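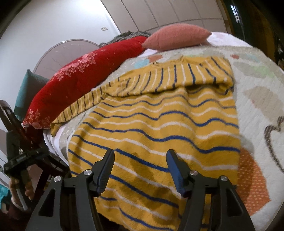
Yellow knit sweater with blue and white stripes.

How to Ask an Overseas Parts Maker for a Quote (and Get One You Can Use)

If you run a small parts counter, sooner or later you start wondering whether you could buy some of your slow-and-steady items straight from the factory. I wondered for six years before I did it, and my first attempt was a two-line email that said, more or less, "How much are your cabin filters?" I got back a price list as long as my arm, in a currency I wasn't expecting, with no shipping and no box sizes. I had no idea what to do with it, so I did nothing, and then it was another year before I tried again.

What follows is the way I do it now. I buy filters, wiper blades and rubber bushings for our store, Geltton, and I have sent out quite a pile of these requests. Take what suits you and leave the rest. You'll want a free afternoon and, if you're like me, a pot of coffee.

Step 1: Pick one part family

I know the temptation. You find a supplier with a nice catalog and you want to ask about everything in it. Please don't, not the first time. Choose one family of parts that you already sell every week and know well enough to spot a bad one by feel. For us it was cabin air filters. We had four years of sales history on them, we knew which ones came back and why, and they don't weigh much.

Stay away from anything to do with brakes, steering or airbags until you've had some practice and have talked to your insurance agent. I mean that kindly, but I do mean it.

Step 2: Pull your own numbers first

Before you write to anybody, sit down and list what you sold over the last twelve months, by part number. I use Etov for this and then print it out, because I like to scribble on paper, but any inventory program will give you something close. Cross out the part numbers that sold only a handful. What's left is your real list.

When I did this with filters I started with 562 part numbers, and I was a little embarrassed by how short the list was once I'd been honest with the pencil. A short list is a good thing here! A factory would much rather quote a few numbers in decent quantities than a few hundred in dribs and drabs.

Next to each one write the original equipment number, the vehicles it fits, and the outside measurements in millimeters. Measure a real part with a caliper. Catalog measurements get copied from catalog to catalog, and so do the mistakes.

Step 3: Decide on a quantity you can live with

Most factories have a minimum order, and it's usually set per part number as well as for the whole order. The one I was quoted most often was 2,000 pieces. That sounds frightening until you ask whether it can be spread across several numbers that use the same material, and quite often it can. Ademir Godoy, who had the store before me and still comes by for coffee, taught me to give two quantities in every request -- the one I want to buy now and the one I'd buy in a year if all goes well. You'll see right away how far the price moves between them.

Don't puff up the second number. Suppliers remember.

Step 4: Write the request

Keep it to one page with your list attached. Short sentences, no slang. The person reading it may be working in a second or third language and may have thirty more to get through before lunch. Mine goes something like this:

"Dear Sales Team,
We are a parts retailer and we buy cabin air filters for resale. Please quote the part numbers on the attached list. Target quantity: 2,000 pieces in total, mixed numbers. Please state unit price, currency, minimum order per number, pieces per carton, carton size and weight, production time, and payment terms. Please also tell us the cost of samples. We would like neutral white boxes. Thank you for your time."

That's all. You can be friendlier in the second letter, once there's a person with a name at the other end. I've been writing to Raíssa Assunção at one of our suppliers for a good while now and our emails have drifted into recipes, but the first one looked just like the one above.

Step 5: Say where you want the price to end

A price means very little until you know what's included in it. The three-letter terms look fussy, but you only need a couple to start. EXW means you collect the goods at their door and everything after that is on you. FOB means they get the goods through export and loaded onto the ship at the named port. CIF means they also pay the ocean freight and basic insurance to your port, though not the charges waiting for you when it lands.

I ask for FOB and then get my own freight price. Our forwarder is Plomley, and they'll turn a carton size and weight into a door-to-door figure within a day or so if I catch them early on a Monday. Add duty, the customs broker, the trucking and a bit for surprises, then divide by the number of pieces. That's your landed cost, and it's the only figure worth holding up against what you pay your local wholesaler. 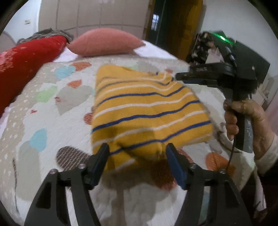 Step 6: Order samples and be rough with them

Pay for the samples if they ask you to. Ask for at least two of each number, so you can take one apart. With filters I count the pleats, check that the frame sits square, and then fit it to a real car, preferably one belonging to a patient relative. Write down what you find, good and bad, and keep one untouched sample on the shelf with the date on it. When the full shipment comes in, you'll want it there to compare.

The samples from Lại were the first ones I ever sent notes back on. The foam edge was a touch too thick for two of the housings, so I sent a photo of the caliper and they sent a new pair. How a supplier takes a small complaint tells you a good deal about how they'll take a large one.

Step 7: Compare the quotes side by side

Make one row for each supplier and put in the landed cost, the minimum, the production time, the payment terms and your sample notes. If somebody left a box blank, write and ask. A deposit with the balance before shipping is common on a first order. I'd be wary of anyone who wants the whole amount up front, or who changes the bank details by email halfway through -- always phone to check that, using a number you already had.

Step 8: Answer everyone

Even the ones you turned down. Two lines will do: thank them, and tell them you've gone another way this time. I've gone back to a second choice more than once, the last time in July when our regular filter people had a backlog, and it was a much easier letter to write for having said a proper thank-you the first time.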